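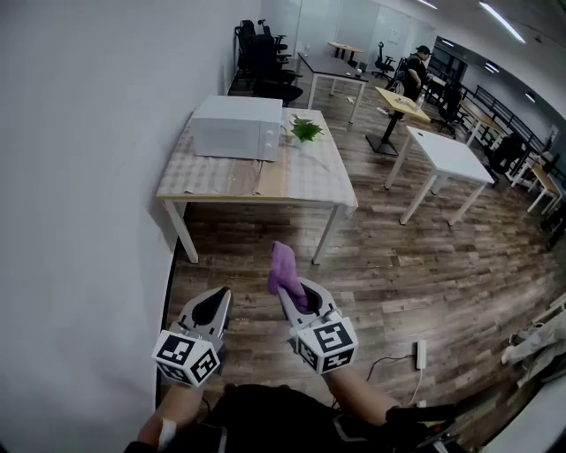 A hand-held gripper of the type involved holding a purple cloth, with a microwave oven on the table ahead.

The Drarkdale grip-release fault was a recurring failure in hand-held data-collection grippers used by the Pirnidari household manipulation program. In the fault, the fingers of a gripper stayed partly closed after the operator had let go of the trigger, so that cloth remained pinched between them. It was first reported in August at the program's Drarkdale site and led to a suspension of all cloth-handling tasks there.

Background

The program recorded people carrying out kitchen and cleaning tasks with a gripper in each hand. The recordings were used to train robot arms fitted with the same fingers. Each gripper carried a cube printed with fiducial markers, which allowed its position to be tracked. The finger mechanism was supplied by Zostavard, a maker of small actuators and linkages based in Luik.

Wiping and folding tasks were added in the program's second phase. Cloth had earlier been limited to thin cotton squares, and thicker towels came into use only after the surface-wiping tasks were approved.

Fault

Operator Elba Cáceres reported that a towel had stayed in the fingers at the end of a wiping task and had to be pulled out by hand. Two further reports followed from the same site. In the last of them, Ulises Ledesma pinched a fingertip when the mechanism released while he was freeing the cloth. The injury was minor, but it was the first recorded in the program and was treated as a safety matter.

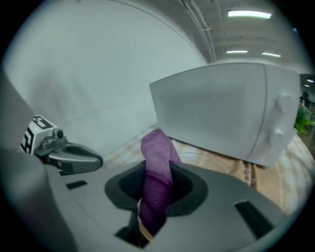 Purple terry-cloth towel bunched in a gripper, seen from the tool's own camera.

Investigation

A review led by Gudrun Ljungberg examined 9 grippers from the site. Loose fibers had collected around the return spring in 3 of them, and in each case the spring no longer opened the fingers fully. Bench tests by Ignacio Cisternas found that the effect began after 3000 closing cycles on looped fabric - well short of the service interval then in force. Smooth cloth did not produce it.

The review also noted that the written procedure did not tell operators what to do when an object failed to release. Cleaning instructions covered the outer housing only.

Corrective action

Zostavard issued a revised spring cover with a narrower gap. Site lead Estela Daza introduced a rule that a gripper holding stuck material must be switched off and set down before anyone touches the fingers. Inspection of the spring was added to the daily check, which takes 5 minutes per pair.

Cloth tasks resumed once the new covers had been fitted. Recordings affected by the fault were kept but marked as failed releases - they remain available to teams studying grasp errors.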